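未舗装道路

未舗装道路(みほそうどうろ)は、路面をアスファルト混合物やコンクリートなどで覆わず、土、砂、砂利などの地盤材料をそのまま、または締め固めて使用する道路の総称である。土道、砂利道、ダート、地道などとも呼ばれる。 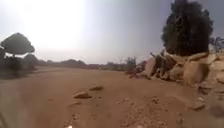

名称の用法は分野によって異なる。道路行政では、表層に結合材を用いた層をもたない区間を一括して未舗装とすることが多い。土木工学では、在来の地盤を整形しただけの土道と、砕石や砂利を敷きならした砂利道とを区別し、後者を低級な舗装の一種とみなす立場もある。日常語としての「ダート」は競技や行楽の文脈で用いられることが多く、林道や農道を含む場合がある。なお、競馬における砂の走路もダートと呼ばれるが、本項では扱わない。

目次
1 分類
2 構造と材料
3 路面の変状
4 維持管理
5 環境への影響
6 通行と安全
7 各地の事例
8 脚注
9 関連項目

分類

未舗装道路は、路面を構成する材料によっておおむね次のように分けられる。

土道
現地の土を切り盛りし、整形と転圧を行ったもの。建設費は最も低いが、降雨時の支持力の低下が著しい。粘性土の地域では雨季に通行不能となる区間が生じる。ラテライト質の土が分布する熱帯・亜熱帯地域では、鉄分に由来する赤色ないし赤褐色の路面が広くみられる。

砂利道
路床の上に砂利または砕石の層を設けたもの。粒の大きさが適度に混ざり合った材料を用いると、締固めによって安定した路面が得られる。交通量の少ない地方道として世界各地で採用されている。

安定処理路面
土に石灰、セメント、塩類などを混合して強度や耐水性を高めたもの。外見は土道に近いが、工学的には簡易舗装との中間に位置づけられる。

砂道
砂漠周縁や海岸部などで、砂質の地盤を通行の用に供しているもの。明確な路肩をもたず、車両が軟弱な箇所を避けて走行した結果、通行帯が横に広がることがある。

構造と材料

標準的な砂利道は、下から路床、路盤、摩耗層の順に構成される。摩耗層は車輪と直接に接する部分で、通行により少しずつ失われることを前提に設計される。摩耗層に適した材料は、骨格となる粗い粒子、その隙間を埋める砂、粒子どうしを結びつける少量の細粒分を含む。細粒分が不足すると砂利が車輪にはじかれて路側に集まり、過剰であれば乾燥時に粉じんを、湿潤時にぬかるみを生じる。

横断面は中央を高くし、両側に向けて勾配をつける。この勾配は舗装道路よりも大きくとるのが通例で、路面上の水を速やかに側溝へ導くことを目的とする。平坦な砂質地では側溝を省き、周囲の地盤よりもわずかに高く盛り上げるにとどめる場合もある。山地では、水を谷側に流す片勾配や、路面を斜めに横切る横断排水溝が用いられる。

材料の採取地が遠い地域では運搬費が工費の大半を占めることがあり、現地発生土の利用可否が路線計画を左右する。計画に先立っては、粒度、液性限界および塑性限界、締固め特性などの土質試験が実施される。

路面の変状

未舗装道路に特有の変状には次のようなものがある。

わだち掘れ
車輪の通過位置に沿って路面が沈下または摩耗し、縦方向の溝となる現象。溝に水が集まると侵食が進み、車両の走行位置がさらに固定される。

波状変状
進行方向に対して直角に、ほぼ一定間隔の凹凸が連続する現象で、洗濯板状路面ともいう。乾燥した粒状の路面で、加減速の多い区間や曲線部に発生しやすい。車両の速度とサスペンションの特性が関与するとされ、凹凸の間隔は走行速度が高いほど長くなる傾向がある。

ポットホール
局所的なくぼみに水がたまり、車輪の衝撃で材料が飛散して拡大した穴をいう。横断勾配が失われた平坦な区間に集中する。

粗石の露出
細粒分が風や雨水によって運び去られ、路盤や地山に含まれる大きな石が表面に現れる現象。走行性を損なうほか、タイヤの損傷の原因となる。

ガリー侵食
急勾配の区間で路面水が集中し、深い溝が刻まれるもの。進行すると路体そのものが失われる。

維持管理

維持管理の基本は、モーターグレーダーによる定期的な整正である。路面をかき起こし、路側に寄った材料を中央に戻したうえで、所定の横断勾配に仕上げる。作業は材料が適度な水分を含む時期に行うのが望ましく、乾燥期に実施する場合は散水を併用する。整正の間隔は交通量、気候、材料の質によって大きく異なり、年に1回で足りる路線もあれば、毎月の作業を要する路線もある。

摩耗層の減少が進んだ区間では、新たな材料を補給する再砂利敷きを行う。側溝および横断管の清掃も重要であり、排水施設の閉塞は短期間で路面の崩壊につながる。

舗装化の判断にあたっては、建設費と維持費に加え、利用者の車両費や時間損失を含めた総費用が比較される。交通量が増えると整正と補給の頻度が上がり、ある水準を超えた段階で舗装のほうが経済的となる。一方、財政上の理由から、老朽化した簡易舗装を撤去して砂利道に戻す事例も知られている。

環境への影響

乾燥地の未舗装道路では、車両の通行に伴う粉じんの発生が問題となる。粉じんは視界を妨げるほか、沿道の住民の健康や農作物の生育に影響を及ぼすことがある。対策としては、散水、速度の抑制、塩化カルシウムやリグニン系薬剤の散布などがある。散水の効果は一時的であり、塩類の散布は周辺の土壌や水域への流出に配慮を要する。

雨水とともに流出した土砂は、河川の濁りや沈殿の原因となる。森林地帯では林道が主要な土砂供給源となりうるため、沈砂池の設置や渡河部の硬質化が図られる。他方、未舗装の路面には熱をためにくいものがあり、自然公園や歴史的景観の保全区域では、あえて舗装を行わない方針がとられることもある。

通行と安全

未舗装路面では車輪と路面との摩擦が小さく、制動距離が長くなる。とくに浮いた砂利の上では操舵に対する応答が鈍くなるため、急な操作は避けるべきとされる。太陽高度の低い時間帯には、粉じんともやによって前方の視認性が低下しやすい。対向車や先行車との間隔を十分にとることが推奨される。

軟弱な砂地を走行する車両では、タイヤの空気圧を下げて接地面積を広げる方法が用いられる。この場合、硬い路面に戻る際には所定の空気圧に復する必要がある。雨季には、路面の損傷を防ぐために重車両の通行を規制する地域がある。

各地の事例

イトロウ・ギクラ線
イトロウ(Itlow)とギクラ(Gikura)を結ぶ全長128キロメートルの地方道。乾燥した台地を横断し、大部分が現地発生土による土道である。かつては家畜の移動路として使われ、のちに幅8メートルの道路として整形された。沿線の集落が少ないため、定期的な整正は両端の区間に限られ、中間部では雨季の後に補修が行われる。1日の交通量は300台を超え、収穫期には農産物を運ぶ貨物車の割合が高まる。

バーラミ峠道
バーラミ(Bahrami)峠を越える山岳道路で、最高地点の標高は834メートルである。急勾配の区間に石積みの横断排水溝が設けられている。12月から春先にかけては凍結と融解の繰り返しによって路面が緩み、大型車の通行が制限される。峠の東側では、侵食の激しい曲線部に限って舗装が施された。

ステルカード農道網
ステルカード(Sterkard)平野に敷設された格子状の農道群。粘性土の地盤に石灰による安定処理を施した路線と、砕石を敷いた路線とが混在する。用水路に並行する区間では、路面の排水が水路に直接流れ込まないよう、片勾配の向きが統一されている。

脚注

本項における「路床」は、舗装または砂利層を支える地盤の上部を指す。
波状変状の名称は文献によって異なり、コルゲーションの語も用いられる。
摩耗層と表層を同義に用いる文献もある。

関連項目

林道
農道
路盤
土質力学
モーターグレーダー
ラテライト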